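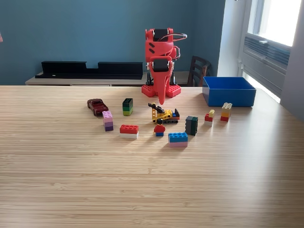 What does it take to get into the Bristau robot arm club? A free afternoon and some patience with toy bricks, because tidying them up is the first job every new member gets.

The club started in Sestamside in August with 7 students and one kit, and it has grown into one of the liveliest student projects I've come across. The task sounds like nothing: pick up a brick stack, put it in the blue bin, go back for the next. Then you try it! A stack standing on end wants a different grip from one lying flat, and sunlight from a window can change everything the software thinks it knows. The students have logged 432 tries so far, with every miss written down next to every hit, and they argue over the misses with real joy.
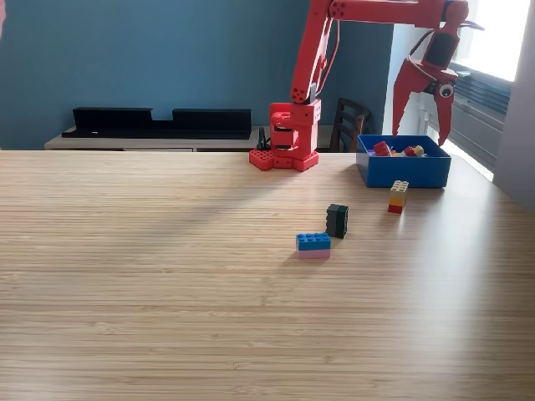
Jiang told me the misses were the best part, that after 2 weeks of them you start to see the table the way the arm does, and that a clean run now feels a little boring.

Next up is the Drirkel Cup, where teams get a pile of bricks they've never seen and one shot at clearing it. The club wants 274 more practice tries in the log before then. Anyone at school can drop in and take a turn, and I'd say go early, as the line for the controls gets long.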